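Search this site Search Enter keywords

Does less packaging mean less waste? A term project on parcels sent to student flats

08/06/2019
Posted by the Retus project group, second year

We picked this topic because our course handbook told us that "right-sized" packaging is one of the easy wins in cutting household waste. The phrase turns up in two of the set readings and neither of them says what it was compared with. We wanted to see if the claim held up for the kind of parcels students get, and our short answer is that we are not convinced. The longer answer depends on what you count as waste, and we argued about that for most of the term.

What we did

We asked people in our halls to keep the packaging from anything they ordered and leave it in the common room cupboard. Over 31 days we got packaging from 25 parcels. They came from three online shops, which we call by their trading names here: Illis (stationery and small household things), Fankhauser (kitchenware) and Cloltel (phone cases, cables and chargers). We measured the outer box, then measured the goods if the owner would let us, and worked out how much of the box was empty space or padding. Everything was weighed on the kitchen scales, which read to the nearest gram on a good day.

We should say straight away that this is a small sample and it is not a fair one. People who agreed to save their rubbish for us probably care about rubbish. Two flats dropped out when the cupboard got full. We also had no way to include parcels that came in plastic mailing bags, as most people threw these away before reading our notice.

What the shops say

All three shops make some claim about packaging on their delivery pages. Illis says its boxes are "made to fit". Fankhauser says it has cut its use of card by 30 per cent, but gives no starting year and does not say if that is per parcel or in total. If it sold fewer pans, the total would fall without anyone changing a box. We wrote to ask and got a standard reply about caring for the planet. Cloltel says only that its packaging can be recycled, a claim that is true of nearly all card and so tells a customer very little.
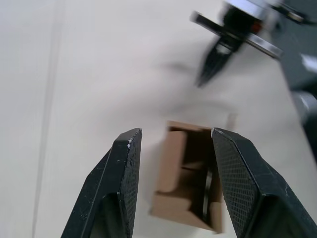 Fig. 1. Small cardboard box, open at the top.

What we found

The Illis parcels were the best fit, as promised. In most of them the goods filled well over half the box. But they also used the heaviest card for their size, and when we put weight against weight, the saving over the other shops came to almost nothing. A snug box made of thick card can use as much material as a loose one made of thin card. None of our readings mention this.

Fankhauser boxes were large and had a lot of paper padding. This looks bad and everyone in the group was ready to mark them down for it. On the other hand, nothing from Fankhauser arrived broken. Three Illis orders had something cracked or bent inside and had to be sent again, so each of those customers ended up with two lots of packaging. If you add the second lot, Illis drops to last place. With only three cases we would not bet on that result, but it was enough to make us doubt the handbook.

Cloltel sent 15 of the 25 parcels, so our averages lean heavily on one shop. We worked them out both with and without Cloltel. The order of the shops did not change, though the gaps between them got smaller.

Problems with our own figures

The kitchen scales were not checked against a known weight until the last week, when they turned out to read a little heavy. We have not corrected for it. We also changed how we measured empty space partway through, from filling the box with rice to using a ruler, because the rice got everywhere. The rice readings came out higher. We kept both sets, and they are marked in the tables.

What we would want to know next

We would like to repeat the count in July, when the summer lets bring a different set of people into the halls, and this time include mailing bags. It would also help to know how many orders each shop has to send twice. We asked all three and none of them would tell us. Until a shop gives that number, we do not see how a customer can judge a claim about smaller boxes, and we would ask the department to take the line about easy wins out of next year's handbook or put a source beside it.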